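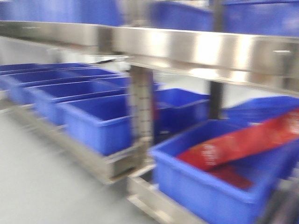 보낸 사람: Nour Khasawneh
받는 사람: 창고정리 메일링 리스트
날짜: 2019년 1월 18일
제목: Re: 파란 통 선반, 이대로 계속 쓸까요?

안녕하세요, 누르예요. 콘수엘로 님 메일 읽고 바로 답장 쓰려다가 중간에 납품 전화가 두 통이나 와서 이제야 씁니다. 아래에 원문 붙여둘게요.

> Consuelo Castaño 님이 쓴 글:
>
> 다들 안녕하세요. 새로 들인 스테인리스 선반에 파란 통을 올려서 써본 지 좀 됐잖아요. 저는 대체로 마음에 드는데 두 가지가 걸려요.
>
> 첫째, 통이 전부 같은 파란색이라 급할 때 뭐가 뭔지 모르겠어요. 어제도 경첩을 찾는다고 통을 몇 개나 뺐다 넣었다 했는지 몰라요.
>
> 둘째, 위 칸이 저한테는 높아요. 통 바깥 벽만 보이고 안이 안 보이니까 결국 손을 넣어서 더듬게 되네요. 예전 Gellham 서랍장이 그리울 지경이에요.
>
> 색을 섞어서 다시 주문할까요, 아니면 라벨로 버틸까요? 의견 주세요.
>
> 콘수엘로

일단 저는 라벨 쪽이에요! 색을 섞는 것도 생각은 해봤는데요, Mahasneh 매장에서 그렇게 했다가 빨간 통이 깨진 다음에 같은 색을 못 구해서 결국 노란 통에 "빨강"이라고 써 붙여놓고 쓰더라고요. (진짜예요. 지금도 그대로 있어요.) 다 같은 파랑이면 적어도 하나 깨졌을 때 아무거나 갖다 끼우면 되니까 마음은 편해요.

대신 라벨을 통에 바로 붙이지는 말았으면 해요. 지난번 작업대 밑 통에 종이 스티커를 붙였다가 떼느라 손톱이 다 나갔거든요. 저는 선반 앞쪽 가로대에 자석 라벨을 붙이고 싶은데, 스테인리스는 자석이 붙는 게 있고 안 붙는 게 있대요. 혹시 누가 냉장고 자석 하나 들고 가서 대보실 수 있을까요? 안 붙으면 통 테두리에 거는 플라스틱 카드로 가면 되고요. Grondier 카탈로그에 18개들이 한 묶음이 있던데 카드가 두꺼워서 잘 안 휠 것 같아요. 품번이 1162예요. 주문하실 분은 뒤에 붙는 글자 꼭 확인하세요, 글자가 다르면 폭이 34밀리짜리가 아니라 64밀리짜리가 와요. 제가 한 번 당했습니다. 반품도 제 돈으로 했어요 ㅠㅠ

높이 문제는 저도 공감해요. 저야 키가 좀 돼서 괜찮은데 콘수엘로 님 말고도 불편하신 분이 있을 거예요. 선반을 통째로 낮추려면 통을 다 내려야 하고 또 아래 칸 통 위로 손 넣을 틈이 줄어드니까, 차라리 내용물을 바꾸면 어떨까 싶어요. 위 칸에는 거의 안 꺼내는 것들, 그러니까 여분 장갑이나 포장 끈이나 작년 카탈로그 같은 걸 올리고요. 경첩, 나사, 손잡이는 전부 아래 칸으로 내려요. 무거운 게 아래에 있는 편이 저는 훨씬 안심이 되기도 하고요.

아래 칸도 순서를 정해놓으면 좋겠어요. 저는 종류별 말고 쓰는 순서대로 놓는 걸 좋아해요. 문짝 조립할 때 먼저 집는 게 경첩이니까 경첩이 제일 앞, 그다음 나사, 그다음 손잡이. Prornier 쪽에서 일할 때 그렇게 썼는데 며칠 지나니까 라벨을 안 보고도 손이 가더라고요. 물론 콘수엘로 님은 종류별로 딱딱 나누는 걸 더 좋아하시는 거 알아요 ㅎㅎ 이건 다수결로 해도 저는 불만 없어요.

아, 그리고 부탁 하나만요. 통을 꺼내 쓰고 나서 빈 통을 꽉 찬 통 안에 얹어놓으시는 분, 누군지는 안 물을게요. 밑에 깔린 게 뭔지 안 보여서 제가 양면테이프를 두 번이나 새로 샀어요. 빈 통은 그냥 원래 자리에 비어 있는 채로 넣어주세요. 그래야 뭘 채워야 하는지도 한눈에 보여요.

내용물 옮기는 건 제가 점심 지나고 혼자 시작해도 되는데 도와주실 분 계시면 환영이고요, 라벨 카드는 3월 주문에 묶으면 배송비가 안 드니까 그때까지는 마스킹 테이프에 매직으로 써서 버텨봅시다. 마스킹 테이프는 깨끗하게 떨어지니까 통에 붙이셔도 돼요. 자석 대보신 분은 결과를 이 메일에 전체 답장으로 알려주세요.

누르 드림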